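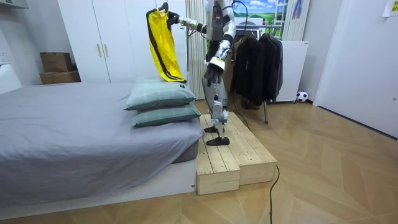 2 min read

Planning a Room for Arthur: Equipment Budget Report
Sena Dramani, Kuvthorpe Robotics Stream

When our group got the go-ahead to plan a bedroom practice space for Arthur, our humanoid, I thought the budget would be all motors and sensors. Wrong! Most of my spreadsheet is furniture, and I loved every line of it.

The job we're planning for is handling clothes, so the list starts with hangers, a metal rack with a rail, and a wardrobe with handles a robot hand has a fair chance of gripping. I put a bright yellow top on the list too (dark clothes on a silver rack are hard enough for me to tell apart). Then there's the bed, with sheets and pillows, and the wooden platforms for Arthur to stand on at the end of it.

My total for the room came to $846. The biggest saving was buying the wardrobe second-hand in Brondcombe. Hangers were $14 for a pack and I'd happily buy double next time. Curtains were $27, which felt like a lot until I priced the other colours.

The platforms took the most thinking. Ready-made staging was well over what we had, so I costed plain timber boards and fasteners instead, and built in $45 for spare boards and screws. We went with two platforms side by side, so either one can be moved without taking up the whole floor.

Cables are where I under-budgeted. I allowed for one extension lead and forgot covers completely, and there's cable on the floor near the platforms that I'd like to see tucked away. It's now at the top of the April order, along with a quote from Kovix for replacement finger pads.

Still to price: a second set of bedding, a laundry basket, and more tops in different fabrics. I'm hoping for something with buttons!

12 shares | 3 comments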